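Clipped forces are still forces

Floor Desmet

The fault at the Ostholm test cell in May has been written up as a calibration error. The report, compiled by Ladan Shahbazi, is accurate on the sequence of events and I have no quarrel with its timeline. My disagreement is with the heading under which the event was filed, and with the corrective action that follows from it.

The facts are short. A picking policy trained entirely in the Gevum simulator was moved to the physical arm. On the second day of trials the gripper descended into the tray, met the tray floor, and continued to be commanded downwards. The protective stop did not trip until the wrist flange had bent. Two fingertips sheared at the mounting screws. The operator, Amra Dimitrov, was outside the guarded area and was not hurt. The table height in the controller was found to be wrong by a few millimetres, it was corrected, and the case was closed.

A table height that is slightly wrong is an ordinary condition. Tables are moved, feet are adjusted, trays are replaced by other trays from a different batch. Any policy that damages the hardware when the floor is a few millimetres higher than expected was unsafe before the table was measured. The question is why it passed acceptance, and the answer is in the simulation logs, which were available throughout.

The acceptance run consisted of 642 episodes. In 131 of them the contact solver reported a force between the fingertips and the tray floor above the rated limit of the real gripper. The peaks went up to 1844 newtons. All of these episodes were scored as successes, as the block was lifted and the score looked only at the block. The force values were passed through a clipping filter before they reached the summary, on the grounds that spikes of this kind are a numerical artefact of stiff contacts and a coarse time step.

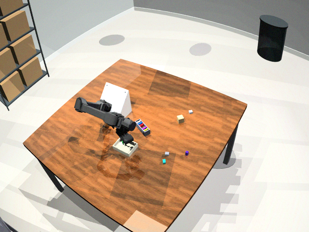 The tray task in simulation, gripper lowered into the tray.

I accept that the peak value is an artefact. No one should take that figure as a prediction of load on a real wrist. A rigid-body solver asked to resolve a penetration in one step will produce more or less any number, depending on the step length. What the spike does tell us reliably is that a penetration existed: the commanded position of the fingertip was below the surface. The magnitude can be thrown away. The event should be kept, along with the commanded depth and the time for which it persisted.

Once the logs are read in that way, the pattern is plain enough. The policy had learnt to find the block by pressing into the tray and closing. In simulation this was free. The surface pushed back, the arm model absorbed the correction without complaint, and the fingers closed at a repeatable height whatever the error in the estimated pose. It is a good strategy for a robot that cannot be bent.

Golshifteh Hassanpour argued in the review that lifting the clipping filter would flood the summary with false alarms, and that engineers stop reading a summary which is mostly alarms. That is a fair point. The earlier Bustska project had exactly this trouble, and the filter was carried over from there with its settings unchanged. But the remedy for a noisy signal is to process it properly. A count of episodes with commanded penetration deeper than a set threshold, held for longer than a set time, would have been one line in the summary. On my reading of the logs the count would have been large.

There is a second weakness, on the hardware side. The stop threshold on the arm had been raised so that legitimate contact with the tray wall would not interrupt a run. Shirin Shirazi recorded the change and signed it, so the procedure was followed. The procedure did not ask what other contacts the higher threshold would let through. A limit that is raised for sideways contact need not be raised for the vertical axis, and on this controller the two can be set apart.

The corrective action now in force is that the table height is measured at the start of each shift. I would keep it; it costs little. I would add three requirements. Success in simulation should depend on the contact record as well as on the final position of the object. Any filter applied to force data should be named in the acceptance summary, together with the number of episodes it altered. Table and tray heights should be varied in the acceptance run by more than the tolerance expected on site.

The Ghorbani cell is due to receive a policy trained by the same method, on the same scoring code. The filter is still in the default configuration. I have asked for the acceptance run to be repeated without it before the arm is powered, and at the time of writing the request is open.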